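Cozinhas partilhadas: Primeck esvazia frigoríficos e reorganiza arrumação em Plelov

6 de setembro de 2018

PLELOV – A Primeck começou a limpeza geral das cozinhas comuns da residência Cherkaoui, em Plelov, com os frigoríficos à cabeça da lista. São 48 cozinhas ao todo. Dez ficaram tratadas na primeira volta, as restantes seguem por pisos, de cima para baixo.

O trabalho estava prometido desde março. Atrasou por causa das obras na canalização do bloco 2, que obrigaram a fechar a água em dois andares e empurraram tudo para depois do verão. A gestora confirmou agora o arranque em nota enviada aos moradores, colada também nas portas dos elevadores.

O que muda, em resumo: frigoríficos esvaziados por completo, prateleiras lavadas, gavetas e suportes da porta também. Produtos fechados e dentro do prazo voltam para dentro. Abertos, sem nome ou fora do prazo, vão para o lixo. Snacks, doces e tudo o que não precise de frio passa para os armários de baixo ou para as estantes de cada cozinha. Bancadas, essas, ficam para o fim.

As bancadas são aliás a queixa mais antiga. Na reunião de moradores do início do ano falou-se quase só disso: frascos, caixas, embalagens abertas, louça que ninguém reclama. A Primeck admite que faltava espaço de arrumação e diz que os armários estavam mal distribuidos, com portas reservadas a quartos que já nem estavam ocupados. Os autocolantes antigos vão ser retirados. Cada quarto passa a ter meia prateleira de frigorífico e uma de armário, com número à vista.

Moradores ouvidos no local dividem-se. Uns aplaudem, finalmente. Outros queixam-se do aviso curto. A nota chegou com dois dias de antecedência nalguns pisos, noutros nem isso. No quarto piso houve quem encontrasse comida deitada fora e pedisse reembolso; a gestora respondeu que analisa os casos um a um, mediante talão de compra. Uma moradora do sexto piso contou que perdeu duas caixas de sopa congelada, "com nome e tudo". Outro morador, do mesmo andar, disse que o frigorífico não ficava assim desde que lá vive.

Quanto a equipamento, nada de compras grandes para já. Os frigoríficos mantêm-se. A exceção são as borrachas das portas, a substituir onde já não vedam, serviço entregue à Betix, a empresa que faz a manutenção dos eletrodomésticos do edifício. A mesma Betix verifica a temperatura de cada aparelho depois da limpeza e deixa o registo numa folha presa ao armário mais próximo. Termostato a meio, pede a empresa, e portas abertas o menos tempo possível enquanto se arruma.

Estantes suplementares, sim. O pedido partiu dos moradores dos pisos superiores, onde as cozinhas são mais estreitas e os sacos de batatas e cebolas acabavam no chão. A gestora aceita peças trazidas pelos próprios desde que não tapem as portas nem a passagem, e que se possa lavar por baixo. Nada encostado ao fogão. Nada à frente do quadro elétrico.
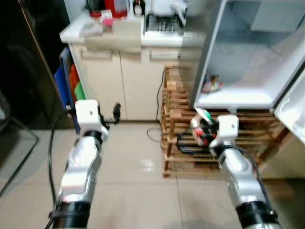

Frigorífico aberto e quase vazio numa das cozinhas, por cima de uma estante de ripas de madeira. A bancada continua cheia.

O calendário por pisos está afixado na entrada e na lavandaria. Em cada cozinha o frigorífico fica sem uso durante uma manhã. Quem tiver medicamentos no frio deve avisar a portaria na véspera, há um aparelho de reserva na sala do rés do chão para esses casos. Congelados também podem lá ficar, até ao limite do espaço, em saco fechado e com o número do quarto.

Os produtos fechados que não forem reclamados ficam guardados em caixas na arrecadação, separados por piso. Depois disso seguem para doação, os que estiverem em condições. A gestora não disse que instituição os recebe.

Falta ainda resolver os armários altos. Várias dobradiças estão soltas e duas portas foram retiradas por segurança na ala nascente. A reparação estava orçamentada mas ficou de fora desta fase, e não há data. Os moradores querem que entre no mesmo pacote, já que as cozinhas vão estar vazias de qualquer maneira. A Primeck diz que vai ver com a Betix, sem compromisso.

A residência Cherkaoui tem contrato de gestão com a Primeck até 2039. O regulamento das cozinhas, revisto, é distribuido com a próxima fatura e inclui as novas regras para frigoríficos, bancadas e estantes. Haverá nova limpeza geral em março, com aviso mínimo de dez dias, segundo a mesma nota.

Dúvidas e reclamações: na portaria, por escrito, com indicação do piso e do número do quarto.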